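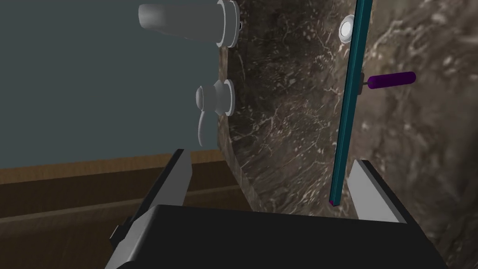 White spout and separate handle on a dark marble wall panel (computer rendering)

Wall-mounted tap

A wall-mounted tap (in North American usage, wall-mount faucet) is a tap whose spout and controls come out of the wall above a basin, bath or sink, leaving the rim of the bowl free of holes. The pipework is hidden behind the finished surface, or, in older and workshop types, runs openly down the face of the wall. It is one of the oldest ways of bringing water into a room and still one of the most handsome.

Terms

The spout is the part the water leaves by. The handle, lever or cross-head works the valve. A plate that covers the hole in the wall is called a rose when it is round and a backplate when it is long enough to take more than one part. The valve itself may sit in the visible fitting or in a box set into the wall, known as the rough-in body or concealed body. The distance the spout stands out from the wall is its reach or projection.

History

Water spouts set into walls are far older than indoor plumbing. Public fountains in the ancient world poured from carved stone mouths, many of them shaped as lions, and the idea has hardly changed in 2,000 years: a hole in a wall, a channel behind it and a basin underneath. Some village fountains still work in just this way, and they are a delight to come across on a hot day!

Indoors, the wall tap became common in sculleries and wash-houses in the nineteenth century. A lead or iron pipe was brought down the wall and ended in a plain brass bib tap over a stone sink. The sink needed no drilling, and a bucket could stand under the spout.

The hill town of Garnutwood is well known among lovers of old plumbing for its wash-house, built of dark local stone with a row of bib taps down the long wall. It was fed by a spring and a tank holding 3,855 gallons. The building reopened to visitors in May, after two winters of roof repairs, and the old taps have been kept in working order.

Deck-mounted taps, fixed to the basin or worktop, took over in most homes as factory-made basins with ready-made tap holes spread. The wall type held on in hospitals, laboratories and commercial kitchens, and came back into fashion in houses along with bowl-shaped basins that sit on top of a counter.

Types

Two-hole sets have a spout and a single handle that controls both flow and temperature. Three-hole sets have a spout between hot and cold handles – the classic layout, and to many eyes the prettiest. Bridge taps join the two supplies in a pipe outside the wall. Bib taps carry one supply only, and are mostly found outdoors and in utility rooms.

The Plititz pattern is a two-hole set with a short straight spout and the handle fixed well off to one side. The Numen is a later design with a flat spout that sends the water out as a thin sheet, lovely to watch but fussy about water pressure.

Wall surfaces

Tile, plaster, glass and stone are all used behind wall taps. Marble is a great favourite for its veining, and a pale fitting on a dark slab can look splendid. Aguiar, a near-black marble with fine white lines, is sold in panels 30 millimetres thick. Marble is porous and is harmed by acids, including many limescale removers, so it is usually sealed and washed with plain soapy water.

Holes in stone are cut with a wet diamond core bit before the panel is hung. They must match the pipework closely, as a rose will hide only a small error.

Fitting and upkeep

The pipes go in before the wall is closed, which means the height of the basin has to be settled early. A spout that is too high splashes; one that is too low leaves no room for hands. The reach should bring the water down close to the waste without striking the back of the bowl.

Hot water for wall taps is commonly stored at 60 °C and mixed down before it reaches the spout. Most modern valves use a ceramic cartridge that can be changed from the front. Older ones have a rubber washer, a cheap part and a pleasing one to replace, once the supply has been turned off.

See also

Bib tap
Drinking fountain
Mixer tap
Splashback
Wash-house

This page was last edited in July 2024.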